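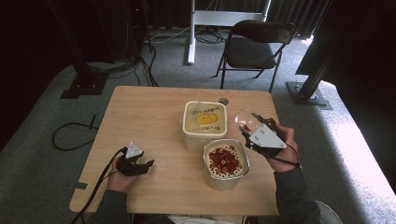 Diane Kowalchuk swears the protection plan on a dining table pays for itself the first time somebody spills a glass of wine, and she said it with enough confidence that I went home and read the brochure again. I'm still not buying it, in either sense.

We ordered a table from the Stuvitz outlet in Patbridge. It was $650, light finish, the Kennedy model, and the salesman spent more time on the coverage than he did on the table. The coverage is through a company called Otard. You pay up front and for that you get "peace of mind against accidental stains, rings, scratches and heat marks." Then you turn the page and it's a different story. Not covered: "gradual buildup," "general soiling," "damage of unknown origin," anything caused by a pet, anything caused by a cleaning product they don't sell. You also have to report each accident within a set number of days of it happening. How do I know when a ring happened? I find rings. I don't witness them.

I asked the salesman how many claims get paid and he told me "the vast majority." I asked him where I could see that written down and he went to get somebody, and the somebody said the same thing.

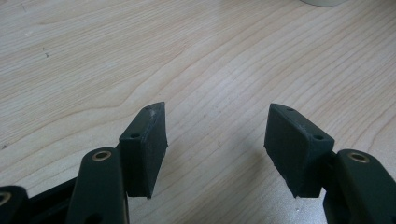

They also want to sell me a cleaning kit for $40, which as far as I can tell is a bottle of something and a cloth. If you don't use the kit they can turn down your claim, or at least that's how I read paragraph 2. The store says I'm reading it wrong. I asked them to put that in an email and so far there's no email.

I have until delivery in August to add the plan. So I'd like to hear from people who have filed a claim on one of these (a table, not a couch, I know couches are their own mess) and gotten something out of it. If you sell these plans for a living please say so when you reply. I would also like to know if there's any point in the kit by itself.

Posted by mudroom_door, 6 June 2022

tallgrass77

I filed one. Different store, different plan company, but the wording you quoted could have been copied from mine.

We had a white heat mark the size of a saucer. I called the next morning, so the deadline was no issue. They asked for the receipt, the plan number, pictures of the mark up close, a picture of the whole table, and a written statement of what caused it. I wrote that it was a casserole dish. They mailed me a kit with a paste in it and told me to try it and report back. The paste did nothing I could see. I reported back. Then they wanted new pictures showing that the paste had been used, and I guess the old mark and the new mark looked too much alike for them, so I had to send those again in better light.

In the end a technician came out and spent a while at it. I can find the mark if I know where to stand. My husband can't find it. So you could say they paid. You could also say I spent a good part of the spring on the phone over a saucer. What I'd want to know before buying is who decides when it counts as fixed. On ours it was the technician, and the technician works for them.

Read your paragraph on replacement too. Ours said "repair or replace at our option," and then further down there was a line saying that once they replace the piece the plan is finished, with no refund for whatever time is left on it. The salesperson had described it to me as lasting the full term no matter what.

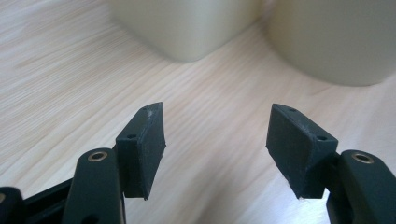 As for the kit, I'd skip it unless the contract says in plain words that you have to have it. Ask for the full terms, the long version. The brochure isn't the contract, and if they tell you the long version comes in the mail after you pay, I'd take that as your answer.

Rick in the valley

Never had a problem with mine. Got it on everything we bought. Didn't need to use it but it's nice to know it's there.

porchlight_ann

I used to work the floor at a furniture store, not Stuvitz, and I never sold Otard, so take this for what it's worth. We had a quota on plans. We had no quota on tables. I was told to bring up red wine and grandchildren. Some customers did get good repairs and they sent nice notes, and those notes went up in the break room. I never saw one of the turned-down letters, although I did talk to people who got them.

Things I would do in your place:

Find out what the finish is. Ask the store for the name of it in writing. A hard factory coating and an oil finish get looked after in different ways, and the brochure probably treats them as the same thing.

Wipe spills up with a damp cloth, then a dry one. Plain water and a little dish soap takes care of most of what lands on a table with a factory coating. For an oil finish go by what the maker says.

Put the plan money in an envelope. If the top gets a bad mark, call a local furniture repair person and ask what they charge for a visit. Call one now, before you decide. Then you can compare two real prices, and you won't be relying on me or on the salesman.

Check what your credit card does, but don't expect much. Mine covered theft and breakage for a short stretch after purchase and had nothing to say about stains.

On the deadline business, you're right to be bothered by it. "Damage of unknown origin" was the one that tripped up the people I talked to. They told the truth and said they had no idea where the mark came from, and that was enough to sink it.

mudroom_door

Thanks, all. Rick, I'm glad it's worked out, but I don't see how you'd know. tallgrass77, I asked for the long version this afternoon and was told it's "basically the same as the brochure." I've asked again. The kit is off the list, and I'm leaving a message with a repair shop on the other side of Patbridge to see what a visit costs.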